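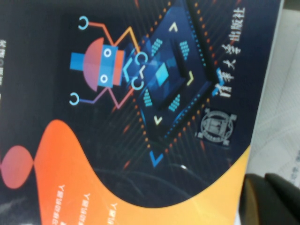

Okay, hello everyone, thanks for coming back after lunch. (Wait for the door. Check the mic is on this time.)

So I'm Neema, and I want to talk about a parish priest who spent most of his life writing letters to people who didn't always write back. Father Dimitriou served an Orthodox congregation in a mining town called Wuline, and he left us 423 letters. Nearly all of them are about fasting! What counts as oil, who gets excused, what a shift worker should do when his only break is at 4 in the morning.

Don't read the whole first letter. Just the bit about the tinned fish.

I love him because he changes his mind in front of you. In the early letters he's quite stern, and then a miner's widow writes to him — we only have his half, sadly — and you can feel him soften over a page or two. Kanini Okoth reads that as pastoral tact. I think he'd been persuaded, and I'll show you why with letter 73.

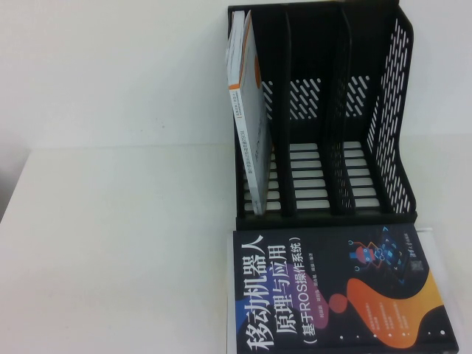
Letter 73 is the long one. Go slowly here, the Greek is knotty and my translation is still rough. He quotes Basil from memory, gets a word wrong, crosses it out and then argues with his own correction in the margin. Ask Shirin Bahrami about that margin if she's in the room, she's spent far more time with it than I have.

Skip the bit on the bishop if we're past the half hour.

Then the November letters, the four about the choir roster, and I'll stop there and take questions. Handouts are on the chair by the urn.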